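Tornix pauses knife work on Costa kitchen arms after two dropped knives at Lilton

June
By the Tornix newsroom
3 minute read

LILTON – Tornix has asked everyone with a Costa kitchen arm to stop using it with knives until a software change and a replacement set of finger pads have been fitted. The request covers all 40 arms now out with community kitchens, training colleges and home trial households. Two knives were dropped during food preparation trials at our Lilton workshop. No one was hurt in either case and nothing was damaged apart from a tabletop, but a dropped knife is a dropped knife, and we would sooner tell our customers early and in full than have them hear it second-hand.

If you have a Costa and you've come here wanting to know what to do tonight, please skip down to the section headed "What we are asking you to do". The rest is for anyone who likes to know how a thing happened, and we know from our mailbag that this is most of you.

What happened

The Lilton trials are as homely as we can make them. A banana goes on a chopping board, the knife waits in its stand off to one side, and the arm is asked to fetch the knife, bring it across and cut. We like bananas for this. They're soft, they're cheap, they come in every curve imaginable, and the workshop eats very well at morning tea.

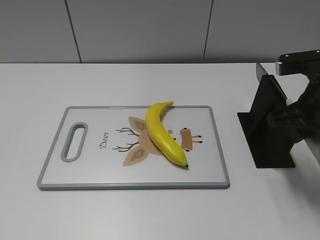
Knife and banana at the Lilton bench.

Both drops came in the same part of the job, between the lift out of the stand and the point where the arm starts moving over the board. In the first, the knife turned in the fingers, hung for a moment by the end of its handle and fell flat on the table. The trial was stopped and the grip was checked, and since everything read as normal the work carried on later that day. Looking back, we should have left it stopped. The second drop followed on the Tuesday, with the same knife and the same model of arm, and this time the tip landed first and left a nick in the tabletop. The trial lead pressed the stop button, the power was taken off the bench, and knife work at Lilton has been on hold ever since.

We have gone back through the records of 3,398 knife lifts made at Lilton since the current gripper was introduced. Those two are the only drops among them. We're glad of that, and we also don't want to lean on it too heavily, as a kitchen at home is a busier place than our bench, with children and dogs and people reaching past for the salt.

What we found

A Costa arm decides it has hold of something by how far its fingers have closed and how hard the motor is working to keep them there. With a cup or a wooden spoon that has served us well. A knife handle is narrower and smoother, and when the fingers land a little too far towards the end of it, both readings can look perfectly healthy while the grip itself is poor. The weight of the blade then does the rest as soon as the arm tilts it.

There were two contributing causes, and we want to be fair about both. The first is ours. The software checked the grip once, at the moment the fingers closed, and never looked again during the lift. The second lies in the finger pads, which are made for us by Fergate. The pads themselves met the specification we gave them. The trouble is that we wrote the specification before knives were part of the plan, and it says very little about smooth handles. Fergate's people have been generous with their time and drove over with sample pads the same week we rang them, and we would like to thank them for it here.
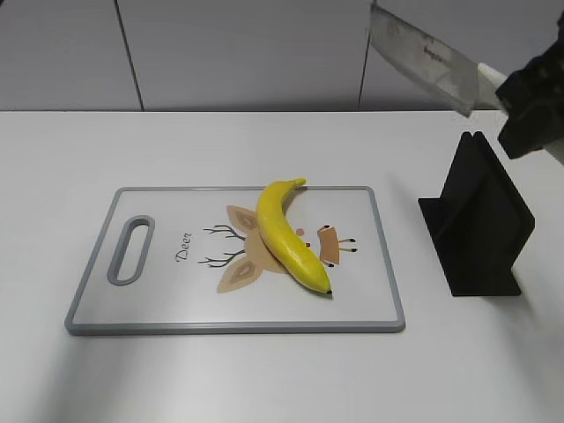

This page was last changed: Tuesday, 4:10 pm (section on finger pads made clearer)

The new software checks the grip 2 more times, once as the knife clears the stand and again before the arm moves sideways. If either check finds that the handle has shifted, the arm lowers the knife straight down and waits for a person. It's slower, and you'll notice the little pauses. Some of our own team found them a bit maddening on the first morning and had stopped remarking on them by the end of the week.

We have also changed the order of the job. Before, the arm could take its knife while somebody was still fussing with the food. From now on it will ask you to confirm that your hands are away from the board before it goes anywhere near the stand. Several of our trial households had suggested this to us months ago, for which we owe them both thanks and an apology for taking so long.

What we are asking you to do

Please take the knife and its stand off the Costa's table and put them away somewhere the arm can't reach. Then open the tool list on your tablet and switch the knife off there as well. You can carry on using the arm for everything else, including pouring, stirring, passing and holding, none of which is affected by this notice.

If your Costa has ever dropped a knife, or has set one down in a way that struck you as odd, please let us know even if it seemed like nothing at the time. One of the lessons we have taken from Lilton is that our own first drop seemed like nothing too. The support line is open until 8 pm on weekdays, and the number is on the sticker under the base of your arm.

A new set of pads will be posted to every customer free of charge. They press on by hand and come with a printed guide. If your hands aren't up to it, or you'd simply like the company, we will gladly send somebody out to fit them for you. The software will arrive by itself once the pads have been registered, and the knife will stay switched off until both are in place.

Getting back to work

Lilton has started again with the arm's other movements, setting up at the board, approaching it from different sides and finding its edges from the wrist camera, with the knife left out of the job for now. Anyone who has visited us will know the board with the deer on it, which has become something of a favourite around the workshop and has had more fruit laid across its face than any deer should have to put up with.

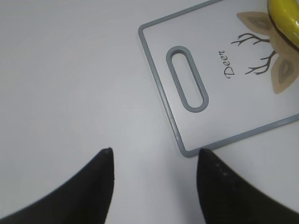

Wrist camera view of the gripper fingers beside the deer board.

Knife trials will resume behind a clear screen once the Fergate pads have come through their wear tests, and will run for 3 weeks before we invite any customer to switch the knife back on. Should anything slip in that time, the weeks start over. We will post the results on this page, good or bad.

We know that quite a few of you chose a Costa precisely so that you could go on making your own lunch, and that being asked to put the knife away is a real nuisance and in some homes a good deal more than that. If the pause leaves you stuck, please ring us. We have put money aside to help with prepared fruit and vegetables for trial households while it lasts, and there's no form to fill in.

About Tornix

Tornix designs and builds the Costa kitchen arm at its workshop in Lilton, where visitors are welcome by arrangement. Media enquiries can be made through the Lilton front desk during office hours.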